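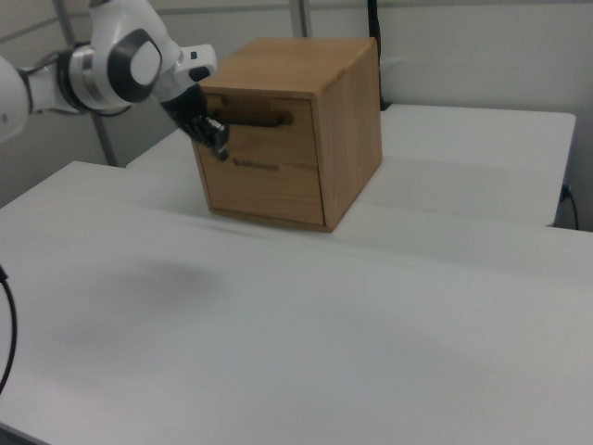

The little two-drawer cabinet, honey-brown and sitting on a white tabletop.

I promised you all a small furniture story this month, and I've picked the smallest furniture I could find. I have a real weakness for mini cabinets (ask Zsófia Dobos, who has had to move my boxes of them twice), and this one might be my favorite so far. Two drawers, one on top of the other, a flat square top that sticks out a hair past the sides, and lovely grain running up and down the side panel.

What gets me is that the drawers don't match! The top one has a dark bar handle across the front, and the bottom one just has a narrow slot cut into its upper edge. I went back and forth on whether to add a second bar. Krisztina Farkas voted yes, Botond Oláh voted no, and I slept on it and left it alone. I like it a little mismatched, and the slot is easier on my knuckles than I expected.

I found it at the Cadthorpe swap back in February for 5 dollars, with a pile of old sewing patterns thrown in. The lower drawer stuck something awful. I rubbed a plain candle stub along the runners, slid it in and out 30 times while I watched TV, and now it glides. If yours still drags after that, try a very light sanding on the bottom edges, but go slow and check it often, you can't put wood back.

So what goes in it? Top drawer is stamps, tape and the good scissors. Bottom drawer is buttons, 62 of them at last count, all waiting for shirts I may or may not still own.

If you've got a small cabinet or box of your own that you've fixed up, please write and tell me about it! Shobha Gowda has already promised me the story of her spice chest, and I'm saving her a spot in the next issue.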